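Where did Unthorpe's bricks come from? My local history project

I picked this topic because I walk past the old brickworks site every day and had no idea it was one until last year. There's a bus shelter and a patch of nettles there now. When our tutor said we could do anything "local and material", half the group went for the canal and I went for bricks, which got a laugh, but I've had a great time with it and I'd do it again.

The question I started with was pretty simple. Were the houses in the old part of Unthorpe built from clay dug in Unthorpe, or did the bricks come in from somewhere else? I thought I'd have the answer in a week. It took me the whole of August and I still only have most of it.

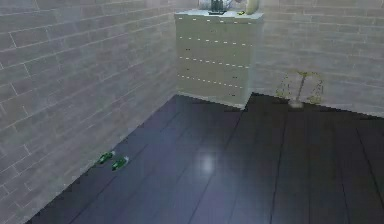 Page last changed: October 11, 2020

First, a bit about colour, as it's what everyone asks me. Brick colour mostly depends on what's in the clay and how hot the kiln gets. Lots of iron gives you red. Lots of chalk or lime gives you yellow, cream or a sort of pale biscuit. The greys are trickier, and many of the modern ones get their colour from things added to the mix. So if you find a red brick house sitting on chalky clay, you have a fair reason to ask where the bricks came from.

Our clay is chalky at the top of the hill and much redder down by the stream, and this is where my neat little plan fell apart, because either kind of brick could be local! I had been going to sort the streets into red and pale and call it finished. I did do that (it's in my first draft, with a lovely hand-coloured map) but it doesn't prove a thing on its own.

What helped a lot more was looking at sizes and marks. Bricks made by hand in a mould vary quite a bit, even along one wall, and they often have a crease in the face where the clay was thrown in. Machine-pressed ones are much more regular and sometimes have a name in the hollow on top, called the frog. You can't see the frog in a finished wall, obviously, so I went looking for loose ones. I asked at allotments, I looked in skips (with permission) and I spent a very muddy afternoon along the stream bank.

In the end I had 7 loose bricks I could use. Most had no mark at all. But 2 of them were stamped HESINOV, and I nearly fell in the stream. Hesinov was the works by the railway at Lovov, a good way from us, so those bricks must have travelled. They were both hard and red and very even, and they match the terrace near the station almost perfectly. My guess is that the terrace was built once the line opened and it got cheaper to bring bricks in by the truckload than to wait for our own kiln. 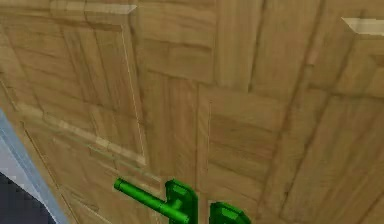
The unmarked bricks are the ones I think are ours. They're softer, a bit wonky, and you can scratch them with a coin. I tried to work out how many our kiln could have made at a time, and the only note I found was in an old parish booklet, which says a firing was some 2000 bricks. That's not many when you think a small cottage eats up far more than one firing. It made me look at the cottages differently, and I noticed how much of them isn't brick. Wood was doing a lot of the work. The nicest front doors on Church Row are the panelled kind, with the grain running upright on some pieces and sideways on others like on the door in the picture, and the joiner would have chosen that on purpose so the panels could swell and shrink without splitting. I'd never looked at which way the grain went on anything before this project. Now I can't stop.

Things that went wrong. I measured the first wall in inches and the rest in millimetres and didn't notice until I was typing it up, so I had to go back in the rain. I also dropped my best brick. It did break very cleanly though, so I got to see the inside, and there was a dark core where it hadn't fired all the way through - probably the most useful accident of the whole thing.

So my answer is a mixture. The oldest cottages are most likely Unthorpe clay, the station terrace is most likely Hesinov, and the streets between I still can't say. If I carried on I'd like to get thin slices of brick looked at under a proper microscope, as you can compare the grit in them with grit from the clay pit. I'd also like to find the kiln itself. The old map puts it under the bus shelter, more or less.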